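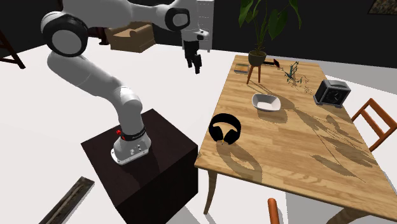 Nemley Robotics Software Group is publishing release notes for version 3 of its motion planning stack in the form of a thread. The full notes and the migration guide are in the repository. Questions may be placed as replies and will be answered by the maintainers.

The stack has three parts. Briduso is the planner. Lahlou is the scene server, which holds the geometry of the room and its contents. Arevar is the test runner that sets tasks for a simulated arm and records the outcome. All three now share one version number.

The principal change in Briduso concerns the approach to a tabletop. Earlier versions planned to a pre-grasp pose and then descended in a straight line, checking the fingers for collisions but treating the wrist and forearm as a single coarse shape. Each link is now checked along the whole descent.

This matters most where tall and low items share a surface. In the dining room scene, the headphones and the white bowl are simple enough to approach from above. A leafy plant on a tripod stand at the far end of the same table is another matter, and the old planner would often refuse any path that passed near it.

Lahlou now stores foliage and thin branches as two shapes: a loose outer hull for fast rejection and a finer mesh for the final check. The twig sculpture beside the plant was the first asset to be converted. Users with their own assets may keep the single hull, and no change to existing files is required.

On perception: shadows are now rendered in every scene by default. The leaf-shaped shadows on the pale tabletop had been producing false object detections in the segmentation module — in some camera positions, several at once. The module has been retrained with shadows present.

Arevar ran 3222 planning queries against the release candidate in October. Of these, 40 ended without a valid path. Each failure has been stored with its random seed and start pose, and can be replayed with a single command. The list is attached to the release.

Most of the 40 share a cause. The start pose places the elbow high and well back, with the forearm reaching across and the gripper pointing down to the left of the table, near its far edge. From there the planner tends to spend its time limit on the wrist before it considers moving the base joint. A fix is under review.

Gripper state is now part of the planning request. Previously the fingers were assumed to be fully open, so that a request made with the fingers partly closed was checked against the wrong shape. Clients that leave the field blank will receive a warning and the former behaviour.

Two settings have been renamed. "clearance" is now "min_clearance", and "retry" is now "max_attempts". The old names will be accepted throughout version 3 and removed in version 4.

A note on error codes, as the matter has been raised before. Code 1989 continues to mean that the goal is reachable but the path is blocked. It has no connection with any year. The number was allotted in sequence and will be kept, as a good many client scripts depend on it.

Known issue: on a scene reload, Lahlou may keep the previous position of an item that has been moved by less than the grid size. Until this is corrected, users should clear the cache before reloading. The command is given in section 3 of the guide.

The maintainer for this release is Hema Thomas. Reports of planning failures should include the seed, the scene name and the log from Arevar. Reports without a seed will be read, but may take longer to resolve.

Version 2 will receive security fixes only. Groups that cannot move to version 3 at present are asked to open a ticket describing the obstacle, including the version of Lahlou in use.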